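Clondau Utensil Caddy Records

README, version 10. Last touched 23rd January.

A small collection of written records and photos concerning the plastic thing the chopsticks live in. Every household seems to have one, and every household has a different word for it. We call it a caddy. Odette calls it the drainer, and the column name is "caddy" because I got to the file first.

If you came for the big cutlery drawer survey, you want the Turis folder, next door. It has more rows and much less arguing in the notes field.

What you get

caddies.csv: one row per caddy per visit, 90 rows
contents.csv: what was standing in it, by compartment
notes.txt: free text, unedited, sometimes cranky
photos/: stills, JPEG
words.txt: what people call the thing, with spellings as given

The rows come from 26 households. Some were visited once and some several times, depending on how much tea was on offer. Household ids are arbitrary and don't tell you anything about order or suburb.

How to read a caddy row

caddy_id: letter and number. The letter is the recorder, the number is whatever they were up to.
colour: free text. See "Known problems" before you do anything with this.
compartments: 1, 2, 3 or "unclear". A loose divider that somebody has taken out and is keeping in a drawer does not count as a divider.
drainage: holes, slots, none, blocked. "Blocked" was added in August after Alcides turned one upside down over his own shoes.
location: bench, sink edge, rack, table, windowsill, other. Table means table, even if it will be back on the bench by dinner.
state: settled, being sorted, abandoned halfway. A caddy is being sorted if it's out of its usual spot and stuff is going into or coming out of it.
recorder: AN, OG, YK, AL or MC.

How to read a contents row

One row per item. The item field uses the plainest word that is true. If it's a wooden stick and you can't say what it's for, write "wooden stick". If it's plainly a chopstick, write "chopstick". We don't promote a stick to a chopstick on the grounds of the company it keeps. Mercedes lost a whole afternoon to a cake tester on this point and would like it remembered.

Compartment is L or R as seen by the recorder, who may be standing on the wrong side of the table. There's a "viewed_from" field that was supposed to fix this. It is filled in for 11 rows.
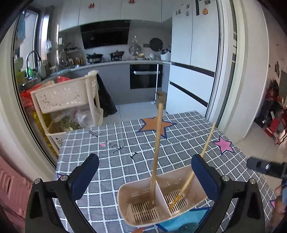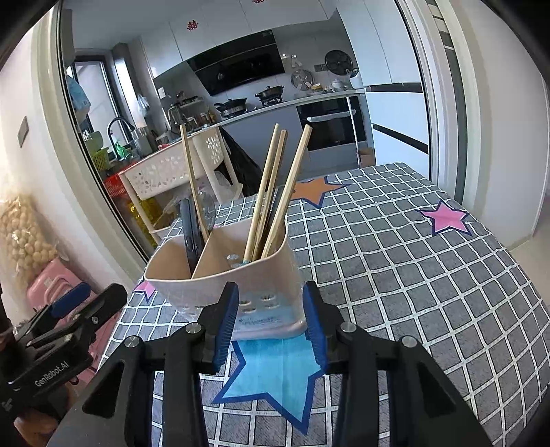

Sorting sessions get their own state because the contents change faster than anyone can type, and a row made early on will look nothing like one made later at the same table. Don't merge them. We did that in version 4 and ended up with caddies holding every item they had ever met. Go by the photo for the moment you care about: the first has one long wooden stick on each side of the divider, while the second is a proper crowd, with chopsticks in both compartments and a clear plastic spoon tucked in at the back. Same starry checked tablecloth both times. If your model, spreadsheet or aunt concludes that these are two different families with two different approaches to cutlery, it has not looked at the tablecloth. The tablecloth is the most reliable identifier we have. It doesn't go in the sink and it doesn't get lent to the neighbours.

Surfaces and whatever else is lying around

Anything on the same surface that isn't going in the caddy goes under "nearby", free text. People use their tables. You will find clips, bottles, bits of wire and small plastic things of no fixed purpose. Record them by what they look like and move on. Asuka's rule is that if you've picked an object up twice to work out what it is, it goes down as "small item" and you put the kettle on.

Patterned tablecloths get a short description in the "surface" field. Please mention shapes and colours. "Nice" is not a surface, Alcides.

Choices we made and will defend, some of us

Chopsticks are recorded singly. We discussed pairs at length. The trouble with pairs is that a household that owns pairs on paper may not have had two matching sticks in the same room for years, and a field called "pair" invites optimism. If you want pairs, match them yourself on colour and length and send us the result. We'd like to see it.

Handle up or handle down is recorded for spoons, forks and spatulas. For chopsticks we record "thick end up", "thin end up" or "can't tell". A surprising number are can't tell, particularly the cheap ones, which are barely committed to having a thick end.

Lean is recorded only if it's obvious. Tall things in short caddies lean. Early versions had the angle in degrees. There is no evidence that anyone used it, and Yen-ting has asked for the protractor back.

Knives are listed in contents.csv if they were in the caddy, but there's no separate safety rating, and we aren't going to add one. Point down, please. That's the entire guidance.

Known problems

Colour is a mess. Pale plastic changes its mind by the hour: the same caddy can be beige near a window and pink under a ceiling light, and go down as "off-white (old)" when Odette is in a mood. Treat beige, cream, pale pink and off-white as one bin unless you have a good reason. I had a good reason once and it was wrong.

The kitchens skew small. Most of our households either eat in the kitchen or can see into it from the table. If you live somewhere with a butler's pantry, these records don't describe you, and congratulations.

Items at the back get missed. A short spoon behind a tall spatula can be invisible from the front, and not every recorder walks around. Assume contents.csv is short on teaspoons. Assume your own house is as well.

"Abandoned halfway" is overused by MC, who has high standards, and never used by AL, who considers everything finished.

Some notes are in Spanish, a few are in French, and one long one is in what may be shorthand. We've left them as they are.

Things you could do with this

Work out how full a two-compartment caddy gets before people start on a second one. Sort items by side and see if left and right mean anything to anybody (we suspect one side is "the good ones"). Practise writing item descriptions that don't claim more than you can see. Compare with the Turis drawers, where everything lies flat and nobody has to decide which way is up.

Please don't use it to rank households on tidiness. They gave us tea.

Adding records

Copy template.csv, fill it in, send it to Yen-ting Kwok, who looks after the Madbridge copy and merges everything on the weekend. Put your initials in the recorder field. If your initials are already taken, add a digit. Take the photo before you straighten anything. You will want to straighten something. Leave the stray chopstick where it is.

Spelling is colour, grey and organise. Bench and counter are both accepted and get folded together on import.

Changes

10: split "being sorted" from "settled". Surface field made compulsory.
9: words.txt added, 26 households and almost as many names for the thing.
8: removed the angle column.
7: fixed L/R swap in all Rivadeneyra rows, then unfixed it, then asked Mercedes.
6: "blocked" added under drainage.
5: undid version 4.
4: see above.

Versions 1 to 3 were on paper, in a drawer, under the tea towels.

People

Recording by Asuka Nishimura, Odette Guérin, Yen-ting Kwok, Alcides Londoño and Mercedes Cuadros. Complaints about the colour column go to Odette. Complaints about the colour column from Odette go in notes.txt.

Terms

Free to use, copy and alter with credit to the Clondau records. If you publish something with it, tell us which version, and tell us if you found the missing teaspoons.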